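I have been trying to keep a paper notebook for work since last August, after reading one too many posts about how writing by hand fixes your memory. My brother-in-law Abelardo swears by it. He bought a Betancur, the one with the stitched spine and the ribbon, and told me he hadn't forgotten a meeting in months. I asked how he would know. He didn't care for that.

Anyway, I bought one too, and I want to write down what has come of it before the people who sell these things get to tell it for me.

The claim, as far as I can pin it down, is that your hand is slow, so your head has to pick what matters. Fine. But my hand is also illegible. I went back through the first 13 pages and could read maybe half. There is an entry that says either "call Kálmán re: lease" or "call Kálmán re: horse." I called him. It was the lease, and he had already emailed me about it - twice.
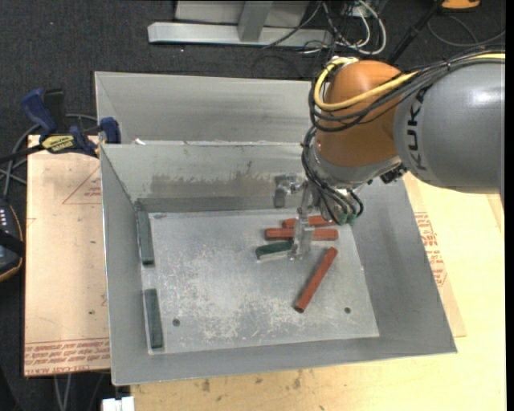 The other claim is that paper keeps you from getting distracted. I was distracted by the notebook. I spent a whole evening drawing up an index, then a key with little symbols for tasks and ideas, and then I had to look at the key every time I wrote anything. People online call this a system. Mine started to look like the cables on that KUKA arm, a yellow one looped off on its own and the black ones bundled and sagging wherever they liked, except that I doubt anyone had to stop and check a key before plugging those in. After two weeks I dropped the symbols and went back to plain dashes.

I will give paper one thing. I do remember phone numbers better if I write them out. Then again, I remember them about as well if I say them out loud, and that doesn't cost what a Betancur costs. The studies people link to mostly seem to be about students in lectures, and I am a grown man trying to remember to order toner.

Kálmán, for the record, uses the backs of envelopes and throws them out at night. He has run his shop for seven years that way and I have never known him to miss a delivery. Nobody is writing posts about envelopes, possibly on account of there being no ribbon to sell you.

I have some 7 blank pages left before the halfway mark and I'll probably fill them, mainly out of stubbornness. Abelardo wants to give me a Hurkura pen for my birthday. He says the ink makes a difference.

Contact | © 2018 Notes from Provosness | Back to top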